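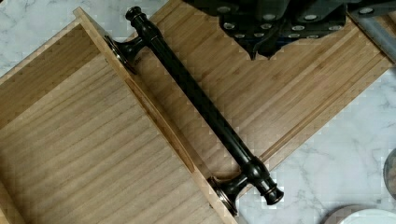
About Gridthorpe

We fit out kitchens from the inside: drawers, handles, hinges, boards, and the bits of bench people end up fighting over. The shop is in Rusberg and has been since Uwe Albers got sick of replacing drawers that had been sold to his customers as solid timber and weren't.

You will have read plenty of pages like this one that promise to change how you live. We doubt a drawer can do that. It can open without sticking and hold the forks, and we'd sooner be judged on those.

Some things we don't believe in. Handles chosen off a phone screen, for one. Oil-rubbed bronze looks black in one kitchen and brown in the next, so Oana Stoica will lend you a sample for the weekend. We're also wary of organisers. Of the 30 or so we've tried, most took up more room than the mess did. Bamboo boards we've come round to, slowly, though Floarea Coman still oils hers more often than the label asks and doesn't trust the label.

Marble-look benches, square mosaic tiles in greens and teals, whatever colour you already have: we work with it. Nobody here will tell you to rip out a splashback to suit a cupboard knob.

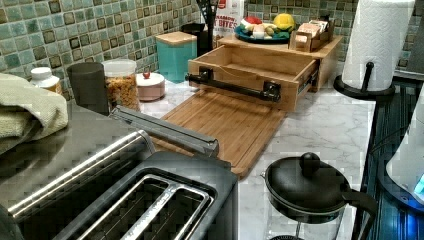 Do I have to clear my bench before you come to measure?

Leave it as it is. We want to see where the toaster and the jars live on an ordinary day, and a tidied bench tells us very little.

Measuring visits cost $100, which comes off the bill if you go ahead.

Filed under: Who we are, Kitchens and joinery

Recent
Soft-close runners: are they worth it?
Corina Radu on fixing a loose handle
Workshop hours for September

Gridthorpe, Rusberg | Contact us | © Gridthorpe | Back to top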